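# Grodaleo canvass manager, reviewed over one ward campaign

Version tested: the January release, desktop client plus the phone app. Ward: Kuduvbridge North. Licence: single ward, paid by the branch. I was the data officer for the campaign, so most of what follows concerns imports, walk sheets and the polling day screen.

## Import

Grodaleo takes the electoral register as CSV and nothing else. Column mapping is manual the first time and is then saved as a profile. The mapper copes with split address fields, but it treats a flat number and a house number as the same thing if they share a column, and a converted mill with 9 flats came through as one household. I fixed it with a spreadsheet formula before the second import. Niamh Keogh, who handled the neighbouring ward on the same version, got round it by adding a dummy comma.

Monthly register updates are handled properly. The program compares elector numbers, shows additions and deletions in two panes, and keeps the canvass history of anyone who has moved within the ward. Our old system, Kazemi, lost the history every time.

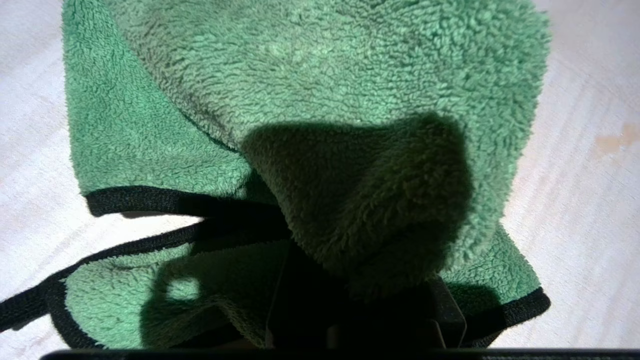 Import speed is acceptable up to 2,000 electors. Past that the progress bar sits at full for some minutes while the address index is rebuilt, and cancelling at this stage leaves a half-built index that has to be deleted by hand. The manual doesn't mention this.

## Walk sheets

The route builder sorts by street, then odd and even sides. It can be told to skip postal voters, electors contacted in the last fortnight, or anyone marked as not to be called on. Filters can be stacked and saved under a name.

Printed sheets are legible at A4 and poor at A5. The response codes are printed on the front of the first page only, so a canvasser on page four is turning back constantly. Fiachra Quinlan made a separate card of the codes, and I would do the same from the start next time.

On the phone app, each door opens in a single tap and each answer takes two more. Entries are stored on the handset and sent when there is a signal. I tested this by canvassing the lower end of the ward, where coverage is bad, and comparing the app with paper notes afterwards. Every record matched. Timestamps did not: they show the time of upload, so a morning's work appeared in the log at 13:40.

## Duplicates and permissions

- Duplicate contacts are flagged but never merged automatically. I think this is correct.
- There are only three user levels. A street captain who needs to reassign sheets must be given rights to export the whole register, and for data protection purposes that is too much.
- The export log records who exported and when, but not which fields.

I raised the permissions point with support. The reply was prompt and said a fourth level was planned, with no release given.
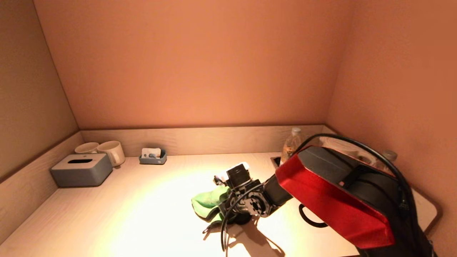 Desk alcove, with the red and black arm at right.

## Polling day

Numbers from tellers are keyed into a plain grid. It accepts ranges, rejects numbers outside the register, and warns on repeats without stopping the cursor. Lavanya Chettiar keyed 500 entries in one sitting and had two rejections, both misread handwriting.

The knocking-up list refreshes on demand only. I would prefer a timed refresh, as we had two teams out at 18:30 with lists printed before the previous batch went in — our mistake, but one the software could have prevented. Turnout by polling district is shown as a table. There is a chart as well; it has no axis labels and I didn't use it.

## Compared with Disetti

Disetti is the other package our branch considered. Its maps are better and its permissions are finer. It also needs a live connection for every entry, which ruled it out for us, and its smallest licence covers a full constituency.

## Rating

Import 3/5, walk sheets 3/5, phone app 4/5, polling day 4/5. We have renewed for the county elections. If your ward has large blocks of flats, check the address columns before you load anything.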